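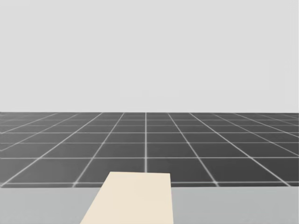

Figure 3. Rendered view of the simulated ground plane and its grid.

3.2 Who answers the angling survey

Of the 551 permit holders on Lake Brumport who were sent our form, 335 replied, and 140 of those claimed to release every fish they caught. Oda's creel checks found 12 who did. Anglers have long been generous with the length of a fish, and we see no reason to expect more thrift with their virtues. Release rates below use the creel checks alone.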